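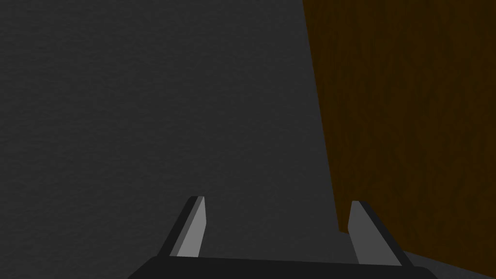 Bench Joiner (full time), Verstraete Interiors
Gristside workshop
Posted 2019-03-19

Verstraete Interiors is looking for a bench joiner to work in our Gristside shop. We make fitted furniture, doors, wall paneling and staircases, mostly for private houses and small offices. There are 26 of us, split between the shop, the drawing office and the installation crews. You would be based in the shop nearly all the time, with an occasional day on site when something needs to be scribed in or altered.

This is a permanent position. It has come open because one of our bench joiners is moving over to the drawing office.

What the work is

Most jobs run from two days to three weeks at the bench. You get a set of drawings, a cutting list and a delivery date, and you see the piece through from the rough boards to the finishing room. We don't run a line, so you will usually have one job of your own going and will help on larger ones when they need more hands.

Over the next several months a good part of the shop's time will go to the Bovberg house, a full interior with a library, a boot room, two staircases and a long run of bedroom closets. Most of it is oak and ash, with some painted work. After that we have a set of reception desks and meeting room doors for Firelura, which are veneered and have tighter tolerances than people expect from office work.

Day to day you will:

Read drawings and check them against the cutting list before any material is cut
Machine solid wood on the table saw, jointer, planer and spindle shaper
Cut and fit mortise and tenon, dovetail and housed joints, by machine or by hand depending on the job
Lay up and press veneered panels
Hang doors and fit drawers, locks and hinges
Sand and prepare work for the finishing room
Label parts and pack finished pieces for the installation crew
Keep your bench and the machines you use clean and in good order

We have a CNC router for sheet goods, with its own operator. You won't be asked to program it, but you will use parts that come off it, and you should be willing to say so when a part is wrong.

What we need from you

At least 6 years of bench work, or a completed apprenticeship plus some years in a shop that does similar work. We don't mind where you trained. Kitchen shops, boat shops, stair makers and theater carpentry have all supplied people who work here now.

You should be able to set up and use standard woodworking machines safely without someone standing next to you. You need to be comfortable with both inches and millimeters, as our drawings come in both – some clients' architects send metric and we leave it that way to avoid conversion errors.

You should be able to lift and carry panels and door blanks with a second person. The job is done standing.

A driver's license is useful for site days but not required.

Experience with curved work or stair strings would be a plus. So would veneer matching. If you have neither, we can teach you, provided the basic bench work is solid.

Hours and pay

Monday to Friday, 7:00 to 3:30, with a half hour for lunch and a paid break in the morning. Overtime comes up before large deliveries and is paid at time and a half. It is offered first and only rarely required. We do not work Sundays.

Pay is by the hour and depends on experience. We will give you the exact rate at the first interview so that you can decide before taking a second day off work. There is a pay review every March.

We provide:

Health insurance from the first full month
Paid vacation and public holidays
A retirement plan with a company match after the first year
Safety shoes, hearing protection and fitted dust masks
A yearly allowance of $477 for hand tools, which you keep if you leave

You will need your own basic set of hand tools to start. Machines, clamps, power tools and cutters belong to the shop.

The shop

The workshop is on the lower road in Gristside, next to the feed store. The bench room is heated and has windows along the north side. Dust extraction was replaced last year. Parking is free, and the bus from town stops roughly ten minutes away on foot. There is a kitchen upstairs and a covered rack for bikes.

How to apply

Send us a short letter and a list of where you have worked and what you made there. Photos of your work help a great deal, and phone photos are fine. Tell us which parts you did yourself if it was a shared job. Please do not send original certificates.

You can mail your application to Verstraete Interiors, Gristside, marked "Bench", or hand it in at the shop office on any weekday before 3:00.

We reply to everyone who applies, normally within 2 weeks. The first interview takes under an hour and includes a walk through the shop. If both sides want to go further, we will ask you in for a paid trial day, where you will work on a small piece from one of our drawings. We supply the material for that. Bring your own chisels and marking tools.

The position stays open until it is filled. We can wait for the right person to work out a notice period.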